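Hi all – our December update on the Valgate sorting project, and this one is mostly about the open day, so it's more fun to write than the last one!

We ran the demo 9 times between the morning and closing, with groups of up to 10 people at the table. The job was the one you funded us to work on: take small electronic parts from a steel tray and sort them into yellow bins. Motors, round red circuit boards and those awful bundles of thin wire (they tangle if you so much as look at them).

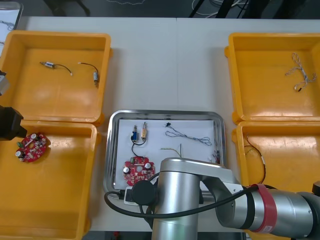 Will the Flena work still finish inside the current grant? We expect it to, with the grip tuning as the last big piece and enough money left to cover it.

The people from Guérin stayed for three runs and asked a lot about wire – how we pick a grip point, and what we do when two harnesses are hooked together. Good questions, and we're still working on the second one. They'd like a quieter visit at their own site, and I said we'd love to.

Spending on the day came to $1786, mostly table hire and lunch. Next up is the write-up for Hirka, then back to those wires.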